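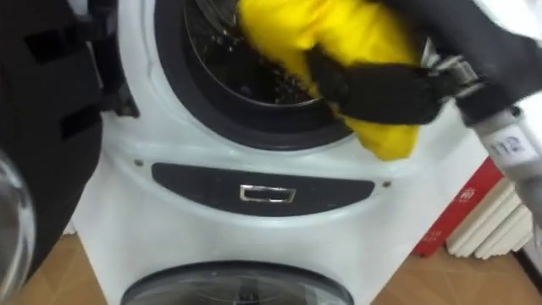

Rochelle Halvorsen wrote the first draft of "Moltodach" in the present tense and discarded it in April. The published novel runs 119 short chapters and alternates between two narrators, a surveyor named Detau and his sister Temia.

"The present tense gave me no way to handle the gap between the two expeditions," Halvorsen said. "There are five years in there. In the past tense you can cross them in a paragraph."

Each narrator has a fixed set of rules. Detau reports distances and weather and never quotes anyone directly. Temia's chapters are mostly dialogue. Halvorsen kept the two files separate until the fourth draft, then merged them by date of event.

"The merge exposed errors," she said. "Temia knew about the bridge before the letter reached her – I had to move two chapters and cut one."

The death in the opening chapter is settled by page 90, earlier than her editor wanted. Halvorsen declined to move it. "The last third is about the land claim," she said. "It needs the room."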